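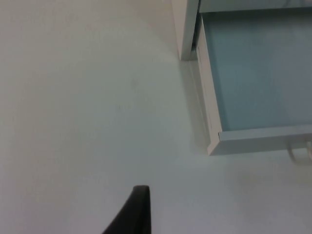 Drawers are the part of a furniture job that gets the least time in the drawings and the most attention from the customer once the piece is in the house. I want to spend this first section on how a drawer gets judged, before I say anything about runners or joints. People pull it open and look down. With a white drawer and a pale blue bottom, like the one on the screen, there is nothing inside to distract the eye, so it goes straight to the corner where the side meets the front. If that corner is crisp, most people are satisfied and close it again. If there is a gap the thickness of a business card, they will find it. Leave this slide up while you talk.

Next, say who I am and where the numbers come from. I have been fitting and repairing storage furniture at Koubek for most of my working life. Tiburcio Huerta kept the service book before me and wrote down every drawer complaint by hand, with the cause next to it. I went through the book last winter. It covers 2,815 service visits. Don't read out the whole breakdown, it is on the handout.

The short version is that overloading comes first, then bottoms that have dropped out of their groove, then fronts that have worked loose. Runners themselves come fourth. People in the trade usually guess runners, so ask for a show of hands before giving the answer.

Bottoms. A bottom panel sits in a groove on the sides and the front. At the back it is either grooved as well or it passes under the back and is screwed up into it. I prefer the second way because the panel can be slid out and replaced without taking the box apart. On a wide drawer, the panel sags in the middle long before it breaks. The customer notices when the drawer below starts to scrape. A center support fixes this, and it can be added later in the customer's home with four screws and a strip of wood. Pass the sample strip around at this point.

Color of the bottom. This gets asked every time, so put it in. White shows every pencil mark and coffee ring. Dark hides small things, and people end up feeling around for paper clips. A muted blue or gray is a fair middle – you can see a black pen and a white receipt on it equally well. It also makes the inside of the box easier to read against white sides. Turkis started offering colored bottoms in their office line and we took the idea from them.

Loading. The drawer in our standard desk is tested at 60 pounds. That sounds like plenty until you fill it with paper. Bring the two reams and the box of hanging files and let someone from the front row lift them. Then explain that weight at the front is worse than weight at the back, because the drawer spends its worst moments fully open. Heavy things go to the rear. Scissors, tape and the things used every day go near the front.

Emptying a drawer. I ask customers to empty it completely before I arrive, and fewer than half do. When it is empty I check four things in this order: square, level, bottom, front. Square means measuring corner to corner both ways. If the two numbers differ by more than an eighth of an inch, the box has racked and new runners will not help. Rafail Antoniadis has a good jig for this and has said he will bring it. If he is in the room, ask him to stand up and show it. If not, use the tape.

Cleaning. Damp cloth, then a dry one, and get into the corners with a soft brush. No spray straight onto the bottom panel. It runs into the groove and swells the edge. Of the replacement bottoms we cut last year, 147 had swollen edges. Pause here for questions, there are usually a few about liners. My answer on liners is that they are fine if they are loose. Glued liners have to be scraped off before any repair and the customer pays for that time.

The Sikside job. Keep this part under five minutes. It was a records office with 300 drawers, all the same size, and every one of them with the front attached by two screws in a row across the middle. The fronts rocked. We added a second row of screws lower down and moved on to the next cabinet. It took two of us most of May. The lesson for anyone drawing a drawer is to spread the screws out toward the corners of the box.

Last section is buying. Open the drawer all the way and press down lightly on the front edge. Look at it from the side as it closes. Run a finger along the inside corner. Sivora has a printed checklist and copies are on the table by the door. Take questions until they need the room back.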